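Grustolwood Robotics Club forum
Student projects > Manipulation
Topic: Pens into the cup, how strict should the scoring be?

bodnar_m
Posted Friday, June 14, 2019

Hello all. Our group at Grustolwood must give the rules for the tidy desk task before the summer break, so that the first-years can start on it in September. The task is simple to say: the arm takes the pens from the cloth and puts them in the mesh holder. We have now 200 recorded runs from the arm at Flirkcombe and I would like to agree on the scoring before we make more of them.

My proposal is one point for each pen that stands in the cup at the end, and minus one if the cup falls over. The books and papers around must stay where they are.
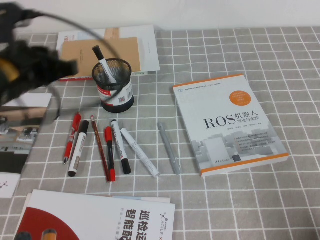
For the start position I prefer that the pens lie loosely next to each other, more or less in the same direction, and we do not measure with a ruler. If the start is too exact, the students will write a program for seven fixed places and learn nothing about grasping.

Mariann Bodnár

under_torque
Reply 1

I agree on the points but not on the loose start. Two teams will have different difficulty and then we argue all evening. The tablecloth has squares on it, so why not use them? Write down which square each pen begins in.

Also please decide if the pencil counts the same as the markers. It is thinner and with our rubber fingers it turns when we close.

bodnar_m
Reply 2

The squares are good for putting the cup back, I will take this. For the pens I still say no. The pencil counts the same.

botond_major
Reply 3

I was running the arm for most of these, so some remarks from my side.

The pen that lies close to its neighbour is the problem, much more than the thin one. When the fingers come down between the red marker and the pencil there is almost no room. Out of 200 runs I noted 408 failed grasps, and the greater part was there.

Please also keep the books on the table. Last year we cleaned everything away, and then the vision part stopped working as soon as someone left a notebook behind the cup.

Botond

tshabalala_k
Reply 4

Is the ROS book on the table from the club shelf? I have been looking for it, I need the part about coordinate transforms. My Chinese is slow but the code I can read.

botond_major
Reply 5

Yes, you can have it on Monday. I will put another one of the same size in its place.

under_torque
Reply 6

408 failed grasps is exactly my point. If one team gets a start with wide gaps and the other does not, the result says nothing.

bodnar_m
Reply 7

Then a compromise: loose start, but both teams get the same one, set by a third person. Three starts per team and we add the points. Would you accept this?

under_torque
Reply 8

Five starts and I accept.

bodnar_m
Reply 9

Five. I will write it in the rules tonight.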